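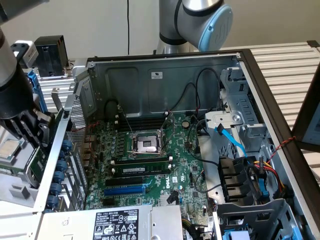
Figure 1. The two-arm cell during card handling, with the Dell tower on its side and a circuit card in the left gripper.

Collecting Demonstrations for PC Disassembly and Reassembly
Project report, spring term
Perihan Demirtaş, with Hashini Wijesinghe

What I was trying to do

I signed up for this project thinking I'd be training models. I spent most of the term moving circuit cards in and out of an old desktop instead, and I ended up liking it a lot more than I expected! The goal was to build a set of recorded examples, steered by a person, that a learning system could copy from. Our lab calls the whole effort Davilstead. My part was the card and memory tasks, and Hashini took the cables (she is much more patient than I am).

We planned for 500 usable episodes by the end of April. An episode is one try at one task, start to finish — pick up the card, bring it over to the slots, line it up, press, let go.

The setup

Both arms stand around the open case and we steer them by hand from a pair of leader arms at the desk. A fixed camera looks down at the work at an angle. The recording software is a homegrown thing called Bevan, written by students before us, and it saves the joint positions, the gripper opening and the video together. It also crashes if you name a session with a space in it. I lost an afternoon to that.

We leave the tower on its side with the panel off. The inside is crowded: the drive cage takes up one upper corner, the power supply sits at the bottom, and there are wires in yellow, red and black bundled near the drive carrier. I used to think of a PC as mostly empty space. Try getting a gripper down to the memory slots with a SATA cable running across toward the board and you'll change your mind fast.

How a session went

Usually I drove and Hashini ran Bevan and called out the start and stop, and then we'd swap when my wrists got tired. We kept sessions to 35 episodes after we noticed we were both getting sloppy past that point. Between episodes we moved the card a little on its starting spot, so the model wouldn't just learn one path through the air.

The hardest part by far was the last bit of the insertion. With your own fingers you feel the card find the slot. With the leader arms you feel pretty much nothing, so you're going by the picture and the little stutter in the joint readings. My first week I pushed too hard and the whole case slid. We put rubber feet under it and I learned to wiggle — a tiny side-to-side motion before pressing down. That wiggle is now in almost all my episodes, which made me nervous (is it a bad habit, am I teaching a bad habit?), but our advisor said to keep it in.

What we kept and what we threw out

We recorded 718 episodes and had to be picky. An episode got tossed if the video dropped, if one arm blocked the camera during the insertion, or if we reached in with a hand to help. Fumbles stayed in as long as the robot fixed them by itself. Hashini and I argued over that one for days. She wanted only clean runs and I wanted the messy ones too, and we settled it by tagging the messy ones so anybody can filter them out later.

After sorting, we made it past the target, just not by much.

What I'd change

Blocked views cost us the most, so a second camera on the other side of the case would be the first thing I'd ask for. I'd also write down the labeling rules before recording anything. We changed what counted as "seated" partway through and had to go back and rewatch a big pile of early episodes, with snacks.

Next up is a first training run on the card task only. The group hopes to grow the set up to 3,000 episodes with a few more tower models, and I've already said yes to driving over the summer.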